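打印本页 | 用电子邮件发送

最后更新:八月

Salau 玻璃瓶借还处:常见问题

我们收到很多中文读者的来信,所以把最常被问到的问题用中文写在一起。中文不是我的母语,如果某一句话读起来奇怪,请写信告诉我,我会改正。(Ildikó Vass)

Salau 是做什么的?

我们借出玻璃瓶和玻璃罐,供大家在家里做果酱、酸菜、糖浆、腌黄瓜等等。您用完以后把瓶子还给我们,我们清洗、检查,然后借给下一位。我们在 Cedach 的店有一个柜台和一间清洗房。我们不卖食品,只有秋天的时候,柜台旁边会有 Nowakowski 果园的苹果和李子,那是果园自己在卖,付款也请付给他们。

我需要先成为会员吗?

需要。登记很简单:带一个有照片的证件来柜台,我们给您一张 Sovum 卡。借和还都记在这张卡上。卡丢失了可以补一张,第一次补卡免费,以前的记录会转到新卡上面。家里的人可以一起用一张卡,但是押金只退给登记的那个人。

押金怎样计算?

每个瓶子有押金,大罐比小罐高一些,价目表贴在柜台的左边。还瓶子的时候全部退回,您也可以把押金留在卡上,下次再用。盖子单独计算,请看下面关于盖子的部分。

一次最多可以借多少?

没有固定的上限。我们现在有将近 3,000 个瓶子在流通,但是在水果成熟的几个星期里,中等大小的罐子很快就借完。如果您要做很多果酱,请提前写信预订。去年有一位会员为婚礼借了一整面架子的小罐,她提前很早就告诉我们,所以没有问题。

可以借多长时间?

最长 9 个月。我们知道果酱不是一个晚上就吃完的东西。到期以前系统会发一次提醒,您可以回信延长一次。延长以后还没有还的瓶子,我们就当作您买下了,押金不再退回。这不是惩罚,您也不会收到不客气的信。

还瓶子以前要洗干净吗?

请用温水冲一次,把剩下的食物去掉。标签可以不撕,我们有专门的水槽泡标签。请不要用钢丝球擦,细小的划痕以后会变成裂纹。如果罐子里面发霉了,也可以还,但是请盖好,并且在柜台说一声,我们会放到另外一个箱子里。

我的瓶子上有一个小缺口,还可以还吗?

可以还,但是我们不会再借出去,押金退一半。缺口在瓶口上的瓶子,请您自己也不要再用来装食物,即使缺口很小。每一个还回来的瓶口,Hertta Pelkonen 都用手指摸一圈。八月份她一共检查了 1,806 个瓶子。

你们接受不是从 Salau 借的瓶子吗?

有时候接受。我们需要直筒的、瓶口是标准螺纹的罐子,颜色透明。香水瓶、药瓶、装过清洁剂的瓶子一律不收,洗得多么干净也不收。带来以前请先发一张照片给我们,这样您就不用白白走一趟。捐来的瓶子没有押金,可是我们会非常感谢您。

瓶子要怎样消毒?

方法有几种,我写的是我们自己用的一种。把洗好的瓶子放进大锅,锅底垫一块布,加冷水,水要没过瓶口,然后慢慢煮开,煮十分钟。用夹子取出来,瓶口向下放在干净的布上。装热果酱的时候瓶子也应该是热的。冷瓶子遇到热果酱会裂开,这件事我们几乎每年夏天都听说一次。

用烤箱也可以,只是橡胶圈不能进烤箱。微波炉我们没有试过,所以不能给您建议。

酸菜发酵的时候,盖子要拧紧吗?

不要拧紧。发酵会产生气体,完全密封的瓶子有可能破裂。请把盖子轻轻放上,或者每天打开一次放气。瓶子下面最好垫一个盘子,盐水常常会流出来。Katsuhiko Iwasaki 的发酵小课上会讲到盐和水的比例,课程时间请看柜台的黑板。

为什么盖子不能借?

玻璃可以用很多年,盖子里面的那一层软胶不可以。它用过一次以后会留下瓶口的压痕,第二次再用,很可能就封不住了。所以盖子我们按成本价卖给您,用过的也请带回来,我们集中交给收金属的地方。

怎样判断一个旧盖子还能不能用?

如果只是用来放干的东西,比如豆子、茶叶、纽扣,大部分旧盖子都没有问题。如果要长时间保存果酱,请用新的。判断的时候可以这样做:

先把盖子平放在桌子上,轻轻按它的边。如果它会摇动,说明边已经变形了。
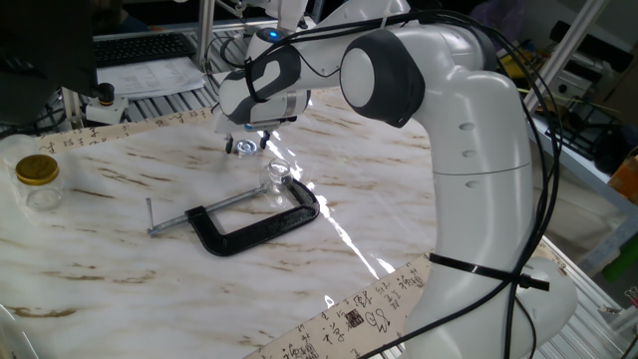 大理石纹桌面上的一个银色小圆件,像瓶盖。

然后翻过来看里面。软胶应该是完整的一圈,没有变硬,没有掉下来的小块。闻一下也很有用。装过大蒜的盖子,味道很难去掉,我个人不会再用它盖草莓酱。最后看有没有锈,外面一点点锈可以接受,里面有锈就请扔到金属箱里。

盖子有几种尺寸?我总是买错。

柜台上有 6 种尺寸。最容易的办法是把您的罐子带来,当场试一试。如果您在家里量,请量瓶口的外径,就是从螺纹的最外边到另一个最外边,不要量里面。买错的盖子没有用过就可以换。

打开的时候没有“啵”的一声,还能吃吗?

这个问题我要小心地回答,我不是食品专家。我们自己的做法是:盖子中间鼓起来的、没有真空的、味道或者颜色不对的,都不吃,也不尝。自己家做的低酸食物,比如豆类和肉类,要更加谨慎,用普通的水煮方法是不够的,需要压力锅和可靠的配方。

可以寄瓶子吗?

不可以。我们试过一个冬天,包装用的纸比瓶子还重,碎的也多。住得远的会员可以使用送货点,Ignacio Blackwood 开车经过几个村子,路线表在柜台可以拿到。请把瓶子放在有隔板的箱子里,箱子外面写上卡号。

什么时间开门?

上午九点到下午五点,中午不休息。还瓶子的箱子在门口右边,关门以后也可以放进去,但是请一定附上卡号,没有卡号的瓶子我们没办法退押金。

我想帮忙,可以吗?

谢谢您!水果多的季节,清洗房总是缺人。不需要经验,只是要能站比较长的时间,手碰热水也不介意。手套和围裙我们有。请找 Dorottya Szénási 安排时间,她的信箱就在柜台后面,您写一张纸条也可以,用中文写没有关系,我会翻译给她。

我的问题这里没有。

请来柜台问,或者写信。用中文写的信由我来回答,有时候会慢几天。

打印本页 | 用电子邮件发送

相关内容
借瓶押金价目表
杏子酱为什么不凝固
发酵小课:盐和水的比例
送货点路线表
Nowakowski 果园:今年的李子
怎样泡掉顽固的标签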